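Gresto Facial Steamer, Model 38
Section 6: Preparing the steamer for the first treatment

Before you start

Read this section to the end before you connect the steamer to the mains. The preparation must be done one time only, by the person who will work with the appliance in the treatment room. For daily cleaning, see the separate sheet in the box.

You will need:
- distilled water
- a clean, soft cloth
- the measuring cup (supplied)
- the Telik filter ring (supplied, in the small paper bag)

6.1 Fitting the arm and the filter ring

1. Put the base on a level floor and press down the brakes on all wheels.
2. Push the steam arm into the column until you hear a click. Pull it lightly upwards. If it comes out, it was not seated correctly and you must repeat this step.
3. Turn the nozzle cap to the left and take it off.
4. Place the filter ring in the cap with the grey side facing you. The ring goes in without force.
5. Put the cap back and turn it to the right until the two marks meet.

Note: The Dolan arm from the older model has a thinner pipe. It does fit in the column, but it will leak, so please do not use it.

6.2 Filling the tank

1. Check that the switch is at 0 and the plug is out of the socket.
2. Take off the glass tank by turning it a quarter turn.
3. Fill it with distilled water up to the upper line. Do not go over this line.
4. Dry the outside of the glass and the rubber seal with the cloth.
5. Put the tank back and check that the seal lies flat all the way round.

Caution: Never put oils, herbs or perfume into the tank. They damage the heating element and can make the steamer spit hot drops on the client's face. Damage of this kind is not covered by the guarantee.

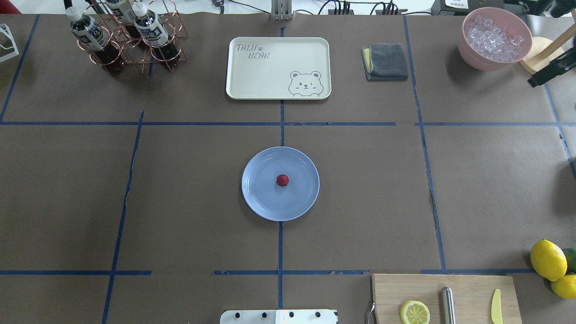
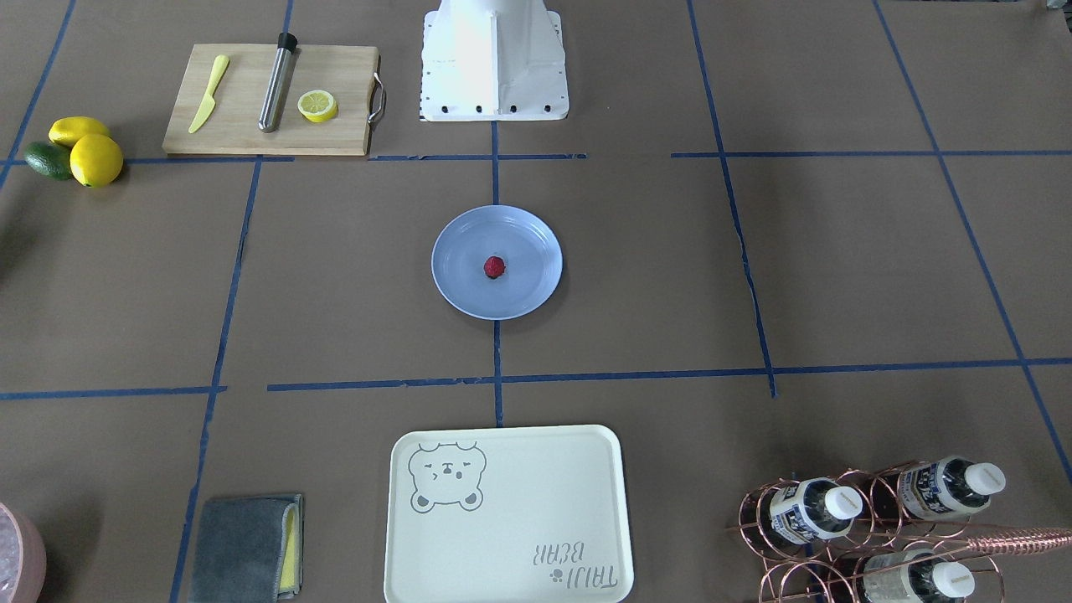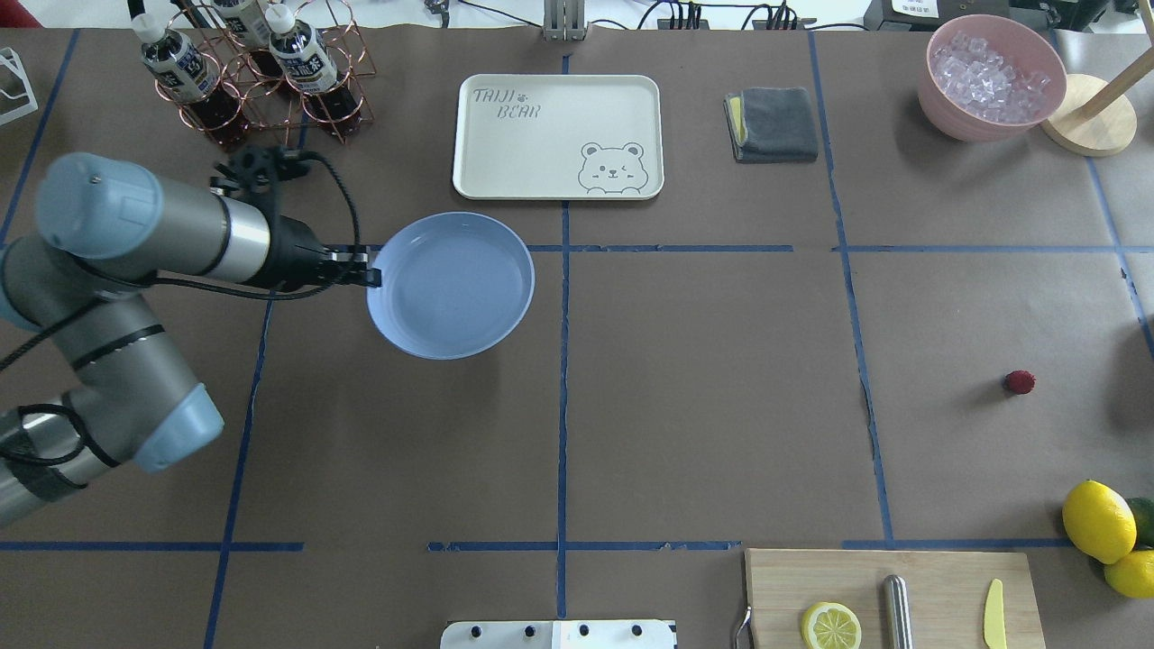
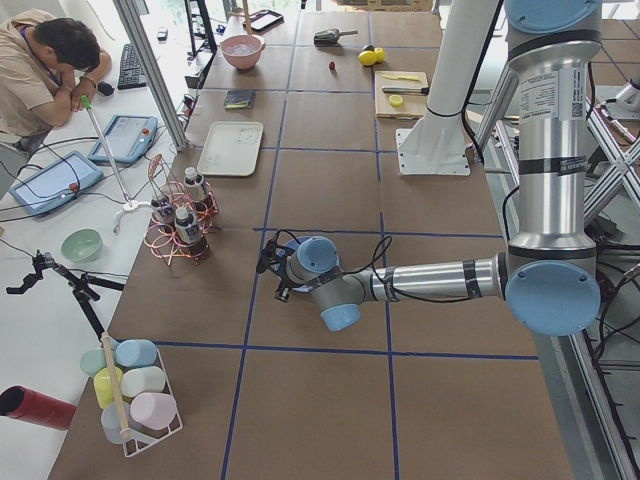 6.3 First heating

The first heating is done without a client in the chair. A light smell is normal and will go away.

1. Turn the nozzle away from yourself, from walls and from curtains.
2. Connect the plug and set the switch to 1. The green lamp comes on.
3. Wait until the steam is even. This takes 6 minutes with a full tank.
4. Let the steamer work until the water reaches the lower line, then set the switch to 0.
5. Pull out the plug and let the appliance cool down for 80 minutes before you empty the tank.

Caution: The glass and the nozzle stay hot for a long time after switching off. Do not touch them, and do not move the steamer to another room while it is hot.

6.4 If something is not right

The green lamp does not come on: check the plug, then the water level. The steamer will not start when the water is under the lower line.

Water drops come from the nozzle: the tank is too full, or the filter ring is placed the wrong way round. Switch off, let it cool and repeat 6.1 and 6.2.

The display shows code 146: the heating element is too hot. Pull out the plug and wait until the steamer is completely cold. If the code comes back, stop using the appliance and contact the service desk in Clurkholm. Have the serial number ready; you will find it under the base.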